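The Supper Cure

Every few months a new cancer diet arrives in the waiting room before the patients do. It comes on a printout, or on a daughter's phone, or in a paperback with a lemon on the front. This winter it was the Karras plan, and by January I had been sent it by 2 cousins, a former neighbor and a man who once fixed my gutters.

The Karras plan is simple enough to fit on a refrigerator door. No sugar, no fruit sweeter than a green apple, no grain of any kind, and a quart of broth a day made to a recipe that takes most of an afternoon. You eat nothing after four o'clock. There is a powder, of course. The powder is called Dokent and a month's supply costs $575.

I wanted to know what a person gets for $575, so I ordered a jar. It came in a padded envelope with a booklet of 40 pages, thirty-one of which were testimonials. The ingredients were dried mushroom, turmeric, rice flour and "natural cofactors." I asked the customer service line what a natural cofactor was. They said it was part of the proprietary blend. I asked what it was a cofactor to. They said they would get back to me, and they may yet.

I should say where I stand. I have had cancer, the ordinary kind that gets treated and checked and treated again, and I know the pull of these things from the inside. Treatment is something done to you. You lie down and they do it. Then you go home and for two weeks your only job is to wait and not catch a cold. Into that gap walks somebody with a list of foods, and suddenly you have a job. I made broth myself. I boiled bones until the windows ran. It tasted like a wet dog, and I drank it for five weeks and told everyone I felt wonderful.

What I felt was hungry. I lost weight I could not spare, and at my next appointment the dietitian, who had seen it many times before, asked me very gently what I had stopped eating. It took a while to get through the list.

That part doesn't make it into the booklets. People in treatment often have trouble keeping weight on. Food tastes of coins, or of nothing. The mouth gets sore. A hospital dietitian will usually tell you to eat small amounts often, to get enough protein and calories, and not to be a snob about where they come from. Mine wrote "pudding is fine" on a card and underlined it. A plan that takes away bread, potatoes, most fruit and the whole of the evening is working in the other direction, and it is doing it to people with very little slack.

The sugar argument is the center of it. Cancer feeds on sugar, the booklet says, so starve it. Cancer cells do use glucose, and plenty of it. So does your brain. If you stop eating sugar your body makes its own from whatever else you have given it, and if you give it nothing, it starts on your muscles. There is no separate pipe you can shut off. I have now heard this explained by three different oncology nurses, each with the same tired patience.

The banana comes in for special abuse. According to the Karras people a ripe one is "a sugar bomb with a handle." My dietitian likes them. They're soft, they're cheap, they go down when other things won't, and you can eat one in bed.
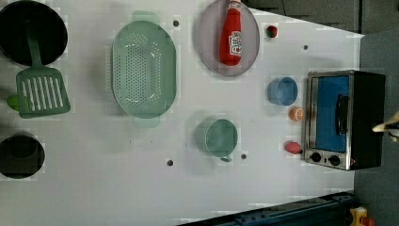
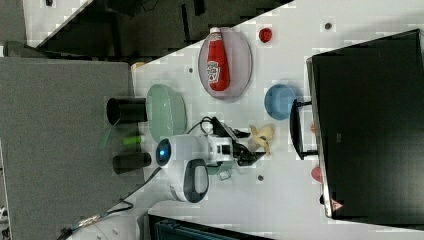
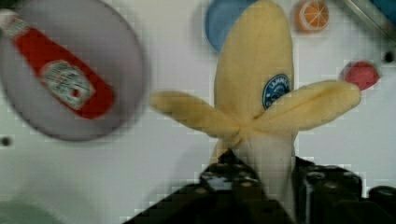 Toy kitchenware, seen from directly overhead; a table with a toy banana, a bowl and a ketchup bottle on a plate; the plush banana up close.

In fairness, I went to see the plan at its best. Its best is a place called Ondonside, a retreat at the end of a long gravel road, with a very good porch. A weekend there costs more than the jar. You get the broth, a blanket, a talk on "cellular terrain" and a second talk on how to order the powder by subscription. The people who run the kitchen were kind. They remembered who couldn't manage stairs. One evening, which is to say at half past three, since that was supper, a whole table of strangers compared scans and scars and laughed until somebody had to leave the room. I hadn't laughed like that with anyone who hadn't been through it.

I think that table was worth a good deal. I also think it had nothing to do with the broth. You could have served those people grilled cheese and they would have gone home feeling just as much better, and possibly a few pounds heavier. My own hospital runs a support group in a room behind the gift shop. It is free, the chairs are terrible, and there is usually a box of doughnuts.

At the terrain talk I asked about evidence. The answer was a slide. It said that Dokent had been "clinically studied in 500 people," which sounded like something, so when I got home I went looking for the study. What I found was a questionnaire, put out by a company called Drerno that also packs the powder. It had been mailed to subscribers. It asked whether they felt more energetic, somewhat more energetic or much more energetic. There was no box for the same. There was no comparison group, no record of what other treatment anyone was getting, and no word from subscribers who had quit, or had become too sick to fill in a form, or had died. Those people are hard to reach by mail.

I wrote to Drerno and asked if they had anything else. They sent me the booklet again.

Defenders of this sort of thing usually fall back on "what's the harm?" Some of it is money. I met a couple at Ondonside who had cashed in part of a retirement account, and they weren't foolish people. Some of it is the weight. Some supplements get in the way of some drugs, and patients who suspect their doctor will disapprove tend to keep quiet about what they're taking, so the one person who might catch the problem never hears about it. If you take a single thing from this article, let it be that you should carry the jar to your next appointment and put it on the desk. Let them read the label. Most of them have seen worse.

And some of the harm is blame. The booklet has a section near the back called "When It Isn't Working." I read it twice. It suggests that the reader may have been "partially compliant." It asks whether there was hidden sugar, whether supper slipped past four, whether the broth was made with the right bones. It doesn't consider for one sentence that the plan might be no good. I thought of people reading that page at two in the morning, going back over a slice of birthday cake.

Doctors aren't blameless here. The average appointment leaves little room for food, and when patients ask what they should be eating, too many are told to have whatever they like and are shown the door. That may be sound advice, but it doesn't sound like advice. It sounds like a shrug. It took me four months to be sent to a dietitian, and I only got there because I'd shrunk. Had I seen her the first week, I doubt I would ever have bought a stockpot.

I still have most of the jar. The powder has set into a single lump, and the spoon is stuck in it. The subscription, which I don't remember agreeing to, took three phone calls to cancel.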